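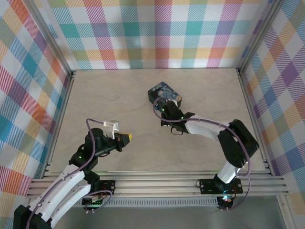

I have a grudge against the word "policy." In my corner of software it means the network that looks at the camera images and spits out joint targets, and people say it the way my grandmother said "the doctor." What does the policy think? Can the policy handle that? Meanwhile the part of the system that decides whether your week goes well is four files over, in a scheduler somebody wrote in January and never opened again. When one arm has a dark blue thing in or just past its gripper up over the table and the other is off to the side with its gripper pointing somewhere else, I want to know which process thinks it's in charge, what timestamp it's working from, and whether the two arms agree on what time it is. That's the stuff I'd like us to argue about at lunch.

Here's where I'm coming from. I write tooling. I've done it at Starkbridge for long enough that people bring me their logs before they bring me a coffee (I'd take the coffee). Our stack is called Clerkard, and it does the boring jobs: it lines up the camera streams, hands chunks of actions to the two arms, and writes everything to disk so you can argue with it later. The planner that sits on top is Prokopenko, and it gets all the demos.

And for months, whenever a two-arm run went sour, the fix was more data! Collect another 700 episodes, retrain, hope. I went along with it too. It's a very comfortable answer, because collecting episodes feels like work and you get a nice number at the end of the day.

Then Bogdan Zawadzka sat down and plotted the age of every wrist image at the moment it got used. I'd have guessed a few milliseconds of slop. One stream was 44 milliseconds behind the other, steadily, all run long. So the network was being asked to coordinate two hands when one of them was always living slightly in the past, and we'd been teaching it that as if it were a fact about the world. You can train on that. It'll even sort of learn it. Then somebody swaps a USB hub and everything it learned is wrong.

Wrist cameras are where this bites hardest, by the way. Up close you get two chunks of yellow fingertip and a big tilted slab of painted sky and white house, and at that range a tiny move of the wrist changes nearly the whole image. Stale by a little is stale by a lot. From the fixed camera you'd hardly notice. 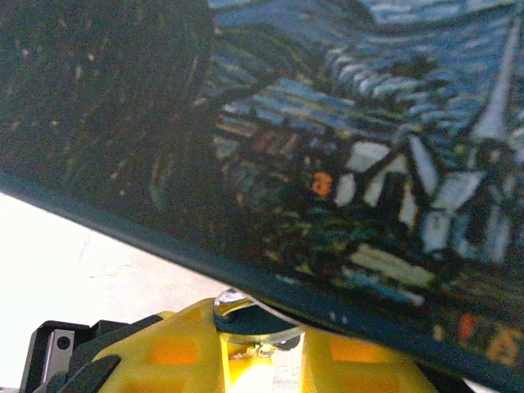
So log the age, please

My one actual request to anybody building this stuff: put the age of the observation right next to the observation. Don't bury it in a debug topic. Don't make me subtract two clocks in my head. Clerkard does it now, one extra column, and the diff was 36 lines, most of them tests. I've had longer arguments over variable names.

The pushback I get is that a good enough model will soak all this up. Maybe! I've seen models soak up some amazing garbage. But then you can't tell whether a bad grasp came from the model or the plumbing, and you'll blame whichever one you don't maintain. I do it. Everyone I work with does it.

Two arms make it worse in a way I don't think single-arm people appreciate. With one arm, a late command is just a late command. Put a gripper on each side of the same small box and a late command on the left is a shove as far as the right is concerned.
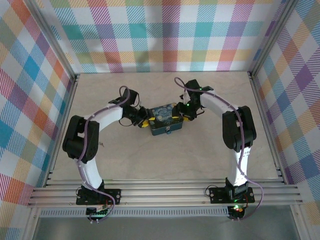
The planner folks at Banham told me they'd handle that with compliance, just let the joints be soft and let physics sort it out. Fine, I like soft joints. I'd still want to know that one side was late, and soft joints are really good at hiding it from you. Ticket 3007 in our tracker is me being grumpy about exactly this, and it's still open, and I've been told my tone in it could be nicer.

What I'd do if I were starting over is pretty dull. One clock for everything. Both arms get their chunk from the same tick or neither of them moves. Replay has to feed the planner the same bytes with the same delays, so a bad run can be bad again on my laptop while I eat a sandwich. I'd do all that before training anything, and I'd probably get yelled at for how long it took.

Bogdan thinks I'm overdoing the "neither of them moves" rule and that a short grace window would be fine. We've agreed to try his version first, with the age column turned on, and I get to pick the plots.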